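Equipment Review: Ryu Demonstration Recording Kit
Prepared for the Undia Shared Laboratory
Date: 2025-01-28
Reviewer: Eilidh Baxter
Status: Final

## Purpose of this review

The laboratory was asked to assess the Ryu recording kit, supplied by Wudora, for use in gathering manipulation examples. The examples are used to train policies that handle ordinary desk and kitchen objects. The kit was compared with the laboratory's existing recording scripts, which were written in house and are maintained by Maarten De Haan. This review covers the recording software, the hand controllers, the table layout guide, and the export tools. It does not cover the arms themselves, which were reviewed separately.

## What the kit includes

The kit is delivered in one case and contains 2 hand controllers, a synchronization box, a set of cables, and a license for the recording software. A printed layout guide explains how to divide a work surface into cells so that starting positions can be varied and logged. The supplier does not include tape or paper. The laboratory used its own.

Installation took one working day. Most of that time went to the synchronization box, whose network settings are described in the manual under a menu name that the current software no longer uses. Wudora support answered the laboratory's question the same afternoon and has said that the manual will be corrected.

## Evaluation procedure

Operators recorded 100 demonstrations with the kit, divided among three tasks: closing a laptop, moving a small object from one cell to another, and placing a plate in a rack. Each demonstration was labeled at the time of recording as accepted, rejected, or held for review. Operators worked in pairs, one at the controllers and one at the recording station, and changed places after each block. The same tasks had been recorded in the previous quarter with the in-house scripts, which allowed a direct comparison of labeling practice and file quality.

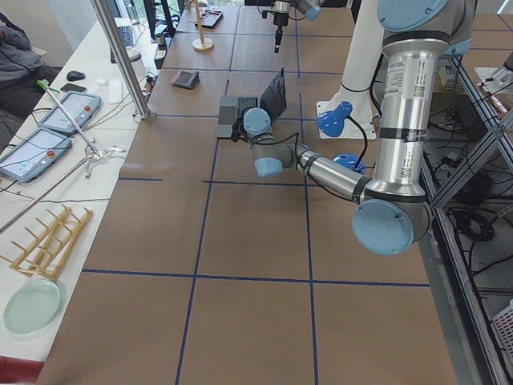
*Figure 1. Laptop task at the gridded work table, with the teach pendants on the side desk.*

The cell layout proved to be the most useful part of the kit. Operators enter the starting cell of each object before recording begins, and the software shows which cells have been used least. Under the older method, operators tended to return objects to the same few positions, and the resulting policies performed poorly elsewhere on the table. The coverage display corrected this within the first block without further instruction.

## Recording quality

Joint positions, gripper commands, and video were aligned correctly in all accepted recordings. The laboratory checked alignment by reviewing the moment of first contact in each file. Two recordings were lost when the synchronization box restarted during a session. The software reported both losses clearly and did not leave partial files in the data folder.

The hand controllers are comfortable for short sessions. Slow, precise motions are easy to produce, and the laptop lid task benefited from this. Wrist rotation is less satisfactory. The controller reaches the end of its comfortable range before the arm does, and operators must pause, release the clutch button, and reposition the hand. These pauses appear in the recordings and should be trimmed before training.

## Labeling and export

Labels can be entered by keyboard, which keeps the second operator's attention on the table. The "held for review" label is a welcome addition. Free-text notes are supported but cannot be searched across sessions, and the laboratory would like to see this changed.

Export to the Stisico training format works as described. Export to plain files is slower and drops the operator notes unless a separate option is selected. Staff should select that option by default.

## Limitations

- The license covers 2 recording stations. Additional stations must be purchased separately.
- The coverage display assumes a rectangular grid.
- Clutch pauses are not marked automatically.
- The controllers are supplied in one size only.

## Recommendation

The Ryu kit is recommended for purchase for the main recording table. It should replace the in-house scripts for new collections. Existing collections should remain in their present format until Mr. De Haan has completed a conversion test on the plate task. Operators should receive the laboratory's short training session before using the controllers, with particular attention to the clutch button and to the order in which labels are entered.

Overall rating: 4 out of 5.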